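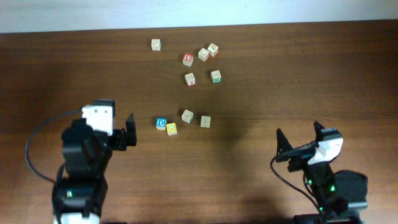
Alphabet blocks on a wooden tabletop. Family literacy registration at the Estwood Public Library is now open.

Estwood Public Library
Registration for the winter family literacy sessions opened this morning, 11th November. Sessions are held at the Main Library and at the Omport Branch. Please read the full thread before registering. 1/9

Estwood Public Library
The sessions are intended for children who have not yet started kindergarten. Each child must attend with a parent, grandparent, or other adult. Brothers and sisters may come along and do not need a separate registration. 2/9

Estwood Public Library
There are 50 places at each location. Families may register at one location only. Once a location is full, names will be placed on a waiting list in the order received. 3/9

Estwood Public Library
There is no charge. A library card is not required to register, but one is needed to borrow the take-home books. Cards are issued at the front desk on the day of application with proof of address. 4/9

Estwood Public Library
Sessions in Spanish will be led by Florencia Toledo at the Omport Branch. Sessions in English will be led by Baltasar Ibarra at the Main Library. Families are welcome to choose either language. 5/9

Estwood Public Library
The program begins in December and runs for five weeks, with a break while the library is closed for the holidays. Start times are posted at both front desks and on the events page. 6/9

Estwood Public Library
The Alarcón Fund has provided 256 new picture books for this program. Each family may borrow two at a time. These titles will join the general children's collection when the sessions end. 7/9

Estwood Public Library
Parking at the Omport Branch is limited while the Etari Street sidewalk is being repaired. Please use the rear lot. The accessible entrance is open, and strollers may be left inside the lobby. 8/9

Estwood Public Library
To register, visit either front desk or call the Children's Department during open hours. We are not able to accept registrations through replies or direct messages. Requests for sign language interpretation should be made at the time of registration. 9/9

Estwood Public Library
Update: The Omport Branch morning group is now full. Places remain in the Omport afternoon group and in both groups at the Main Library.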